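Volunteers wanted: hay fever and sleep study, Clernbridge

Do you sneeze from January onwards and blame the neighbours' hazel? We would like to hear from you, preferably between sneezes. 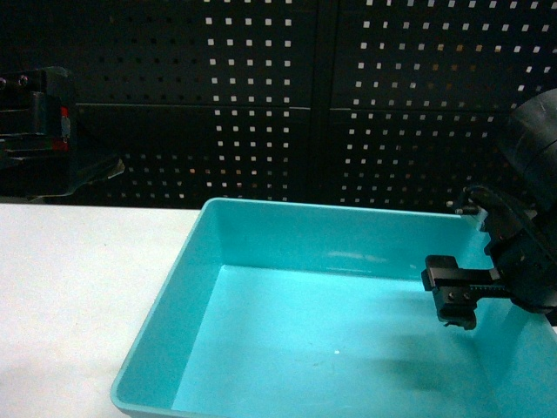

Who we need
Adults up to 70 with hay fever and no asthma. Night-shift workers welcome - you already sleep badly, so we can hardly make it worse.

What you do
Keep a sleep diary for two weeks and visit the Telness clinic twice. Parking is dreadful. Fares are paid.

Contact
Jhair Ospina, study nurse, extension 346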